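Aug 26, 2025

Back from the Bretell office and too wound up to sleep, so I'm writing it all down. The robot is on the evening clean with Frida and Sipho now and I love it! Frida was dreading the thing. Fifteen years she's done those floors, and what she minds most is the bending, all those corners and bins, and now she's the one telling it which corridor comes next. She has started calling it "the lad".

The bag and dustpan work is my favourite to watch, I could have stood on that carpet all night.

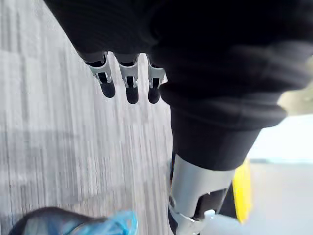
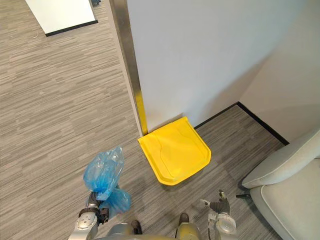 Sipho asked Bent straight out over tea: will our hours be cut? Bent said the hours stay as they are until the trial ends, and the two of them will get proper paid training on it in the meantime.

I was glad he asked, and glad Bent put it in an email afterwards. Sipho still wants to see what happens after the trial, fair enough. Frida wants the stairwell glass done properly for once, now there might be time for it (she has a list, two sides of paper). Must ring Tianyou in the morning about the training dates, and find my other shoes.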